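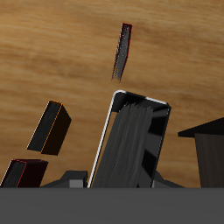

Keeping the Book Cell Honest

The cell at Borkcombe has a twin, and the twin is where our conversation began. Before anyone changes so much as a suction cup on the real machine, the change is tried in simulation, with book-shaped blocks on a wooden tabletop that the technician who looks after both of them has come to know rather well. "I spend my mornings with the fake books and my afternoons with the dusty ones," she told me, pouring tea for us both. "I'm fond of the two of them, but the dusty ones have better stories."

Borkcombe is a book depository, and the cell (everyone calls it Hereo, after the name painted on its control cabinet) picks returned volumes off a table and sets them upright in a bin. It handles 2,000 of them in a good week. She has been its keeper for 7 years, long enough to have replaced most of it, and she asked me to leave her name out of this, as the books ought to get the attention.

I asked what setting it up had been like. "Slow! Lovely, but slow," she said. The arm came from Drarum on a pallet, the table was built in the workshop downstairs, and it took her a whole winter to get the two to agree on where the corner of the table was. "You touch the tool tip to a brass pin, you write the position down, you go to the next pin. There are five pins. If one of them is out by the thickness of a bookmark, the arm will put a paperback into the wall of the bin all day long and never complain."

The thin books are her great trouble. A fat hardback more or less looks after itself, she explained, but a slim one leans and slides, and can show the sensor very little besides an edge. So the simulated table gets plenty of slim ones, tipped at whatever angles she can think up. "I set the friction too low once and spent an hour chasing a problem that only existed on my screen," she said, laughing. "I check the friction first now."

Looking after the real cell is gentler work than I had pictured. Every Wednesday she stops it, wipes the cups with a damp cloth, listens to the vacuum pump -- she swears she can hear a split hose from the corridor -- and runs the arm through its pins at a crawl. The pump itself is a Śliwiński, rebuilt twice on her own bench, and it should hold at 70 on the gauge. When it sags, she starts with the filter, which fills up with paper dust. "It comes out like felt," she said. "I kept one in a jar for a while."

We had gone well past the time she'd promised me, and the tea was cold, but she wanted to show me the spare wrist joint she keeps wrapped in a towel in the bottom drawer. It is due to go in before July. She has already tried it on the twin, and she thinks the third cable will need to be a little longer.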